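Vadlow Block Set: Set-Up Guide
Section 4. Preparing the table, the backdrop and the blocks

Revised April 14, 2018, by Đức Thái

The leaflet from Drokel says any flat surface will do. I doubt whoever wrote that ever looked for a blue block on a blue table. Read this section before you tape anything down.

4.1 Table surface

1. Clear the table and wipe it with a barely damp cloth. Let it dry.
2. Lay the surface sheet flat and press from the middle out. Drokel calls the sheet "self-leveling." Press it anyway.
3. Set one block of each color on the sheet and look at it from where you will be sitting. A darker blue on a bright blue can be told apart up close. Further back, I wouldn't bet on it.
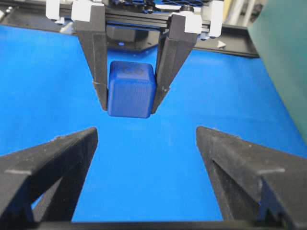
Fig. 4-1. Blue block held over the blue surface. Note the faint layer lines on the front face.

NOTE: The layer lines are not damage. The spare-parts list (item 426) describes the blocks as "perfectly smooth." Printed blocks seldom are, and I would not send one back over lines you can barely feel.

CAUTION: Do not sand the faces to get rid of the lines. Sanding rounds the edges further and the blocks stop stacking well.

4.2 Backdrop

1. Hang the cloth so that it falls behind the table and ends below the table edge.
2. Pull out the sharp creases by hand. Soft folds can stay. Khương sells a clip kit that is supposed to remove them; ours made new ones.
3. Check the color against the lightest and darkest blocks in your set. Teal suits white blocks well.

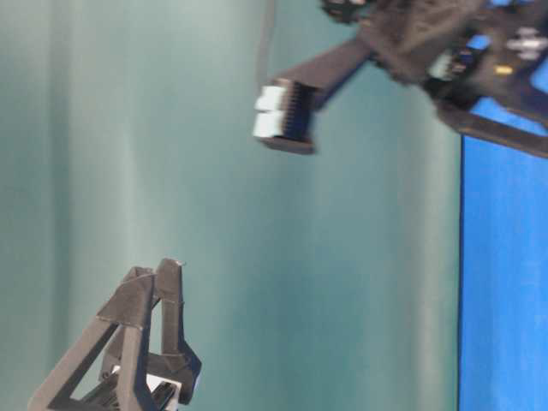

Fig. 4-2. White blocks against a teal-green background.

NOTE: Figure 4-2 is tilted. The blue surface runs along the right side.

4.3 Sorting and storage

1. Sort by color first. Sorting by size, as the Hitari booklet suggests, makes sense only if your blocks differ in size.
2. Put away any block with a chipped corner.
3. Store the rest in the lidded box, out of the sun. The "fade-proof" claim on the lid comes with no test results. Our red ones lasted until June.

If a block is missing, check the folds at the foot of the backdrop before ordering another. Replacements take 37 days.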